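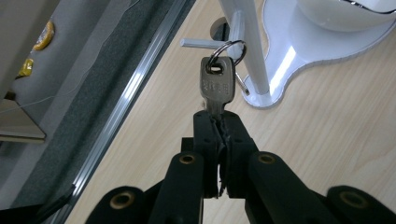
January 16, 2023 – by Karthik Khan
2 min read

Since the December report we have finished the first round of the gripper comparison for Dendow. Two finger sets were tested on the hand-held tool, the Erkari fingers and the Munasinghe fingers, with 20 household objects each. We logged 800 grasps in total.

Both sets did well on boxes and cups. Small flat parts were harder. With keys on a ring, the Erkari fingers held on in most trials, but the key often turned when the ring was still on its peg. The Munasinghe fingers let go of it 43 times, mostly during the lift.

Finger wear is a bigger cost than we planned for. Demyd Dmytriv now checks the tips at the start of each session and notes any cracks or gaps. We have 4 spare pairs left and would like to order more under the parts budget – the amount is in the attached sheet.

The Dodamance controller arrived late, so the arm trials have not started. Demyd is setting up the mount this week. We will repeat the key and coin tasks on the arm first, using the same table layout, and send those results with the next report.

No change to staffing or to the end date.

Last updated: Monday, 4:20 pm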